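Re: [cold-kitchen-bakers] Dough does not rise after November

On the list, a member in Zosdale wrote:

> Every year it is the same with me. From May until October my bread is
> good, then the weather turns and the loaf becomes a brick. I did not
> change the recipe. I use 200 grams of starter, the same flour from
> Caminach, same water, same salt. I let the dough stand for five hours
> like in summer and then I shape it. The crumb is tight at the bottom
> and there is one big tunnel under the crust. My kitchen is on the north
> side and in the morning I can see my breath in it.
>
> Should I use more starter? Or is my starter sick? My neighbor told me to
> add a spoon of sugar. I also looked at the electric proofing boxes but
> the one by Cisarico is too large for my counter and I do not want to pay
> for something that I use four months of the year.

Hello to Zosdale and to all,

I read your message two times, because it could be my own message from three winters ago. English is my third language and bread words are difficult, so please ask if something is not clear.

First, I do not think your starter is sick. A tight crumb at the bottom with a big tunnel under the crust is what I get each time I shape too early. The clock said five hours, but the dough was at perhaps two and a half hours of its real work. You wrote "I let the dough stand for five hours like in summer" and I think in this sentence is the whole problem. The sugar will not do much for you. I tried it and the bread only became darker.

My house is at 1644 meters and the kitchen has stone on three sides. In January I measure 13 degrees Celsius at the counter before breakfast. At this temperature my normal dough needs eleven or twelve hours until it looks ready. It can be very good bread! The taste is deeper than in summer. But you must know it before, or you plan the baking for noon and you put it in the oven at midnight, as I did many times.

So there are two ways. You accept the cold and give more time, or you make a small warm place and keep your old timetable. Most people on this list mix the two ways, I believe. I will write down what I do for each one.

IF YOU ACCEPT THE COLD

Mix in the evening, at seven or eight. Give the dough three folds in the first two hours and then leave it covered until morning. Do not look at the clock in the morning, look at the dough. I put a small piece of it in a straight glass right after mixing and mark the height with a rubber band. When the piece in the glass has grown by a little more than half, I shape. The glass must stand next to the big bowl. I once left it on the radiator by mistake, and it told me a beautiful story that was not true for the rest of the dough.

With this way I do not use more starter than in summer. I know that others here increase it in winter, and it is correct that it makes things faster. But with your 200 grams you are already at a good amount, if the loaf is of normal size. My own dough is 766 grams in total, for one tin, and I take much less starter than you. How big is your loaf? You did not write it.

IF YOU WANT A WARM PLACE

Before any box or cupboard, please warm the water. I did not believe how much this helps. The flour is cold from the pantry, the bowl is cold, the salt is cold, and if the water is also cold then the dough begins at 12 or 13 degrees and stays there for hours. Now I take water at 35 degrees in winter, and I rinse the bowl with hot water and dry it before the flour goes in. After mixing I put the thermometer in the dough. I want 24 or 25. If it is 20, I write 20 in my notebook and I know that the day will be long.

After this comes the question where to put it. These are the places I have tried, from the worst to the best in my opinion. Your kitchen can have another order.

1. On top of the refrigerator. Everybody recommends it. With the old refrigerator it was warm there, with the new one it is not warm at all. Put a thermometer there for one hour before you trust it with a dough.

2. Near the wood stove. Very nice to look at, but one side of the bowl gets 30 degrees and the other side gets 17. You have to turn the bowl every half hour. If you are at home all day with a book, it is possible.

3. The big oven with only the lamp on. In my oven the lamp makes 31 degrees after two hours, so too much for a sourdough, and it became sticky and sour. With the door open by the width of a wooden spoon it came down to 26. The bad point is that you need this oven for heating before the baking, and then the dough must move out to the cold at the worst moment. Please also put a note on the oven knob. In our family someone heated the oven for pizza with my dough in it.

4. The microwave oven, switched off. It is a small closed box and it keeps the warmth well. I heat a cup of water in it until it steams, then I push the cup to the back corner, put the covered dough beside it and close the door. The power stays off from this moment. Every ninety minutes or so I take the dough out, heat the cup again, and put the dough back. Measure your bowl before you mix. My usual mixing bowl is too tall when it has the plate on top, so I changed to a lower and wider one for winter. A wide bowl also has the disadvantage that you see the rise less well, so keep the glass with the rubber band.
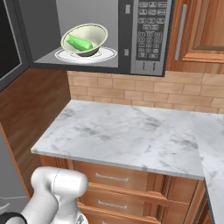

5. A picnic cooler. This is my favorite and it is what I would do in your place. You need a cooler in which your bowl stands flat, two jars with lids, and a towel. Fill the jars with hot water from the tap, not boiling, put them in the corners, put the bowl in the middle on the folded towel, close. In mine it stays between 24 and 27 for nearly three hours. Then I change the water. It can stand on the floor of any room and no one needs it in the winter. It costs nothing if you have one already, and when you do not bake you can store potatoes in it.

About the electric box from Cisarico I cannot say anything, I have not used it. There was a long discussion on this list last winter and the people who have it were mostly content, except for the size, as you say. A person who bakes four loaves at a time will think differently from me.

I also want to warn about one thing that I did wrong myself. A small electric heater of 2000 watts in the kitchen is not a good solution. It dries the surface of the dough, the bill is terrible, and the dough in the middle of the bowl feels nothing of it for a very long time.

SOME WORDS ABOUT THE FLOUR

You use the flour from Caminach all year, but is it the same flour all year? I ask because small mills change to the new harvest in autumn, and often this is the exact time when the kitchen becomes cold. Then two things change together and one blames only the weather. When I opened my first sack of the new harvest this season, it drank less water than the old one. With the same recipe the dough was soft and went flat. I took away two spoons of water and it was fine.

I now mix in one third of Lyimo, the wheat that two or three of us ordered together. It rises slowly, and in the cold it rises even more slowly, but the crust is excellent. I would not begin with it in winter. Wait until you have two or three good loaves with your normal flour.

WHAT I WOULD DO NEXT

Bake the same bread one more time, change only the water temperature, and write down the temperature of the dough after mixing and again when you shape. Let it go until the glass shows you the half. If it takes nine hours, it takes nine hours. Then write to us the two numbers, how many hours it was, and if the tunnel is still there. If it is still there with a well-risen dough, then I am wrong and we must look at your shaping.

One question from my side to the list, as I am already writing. Does anybody keep the starter itself in the cooler between feedings in winter? Mine lives on the counter and after a feeding it needs until the next evening to come up. I feed it with warm water, but the jar is small and it loses the warmth fast. I thought of wrapping it in wool, but wool does not make heat, so I do not know if it would change something.

Warm greetings from a cold kitchen, it is 14 degrees now at four in the afternoon and the dough is at the second fold.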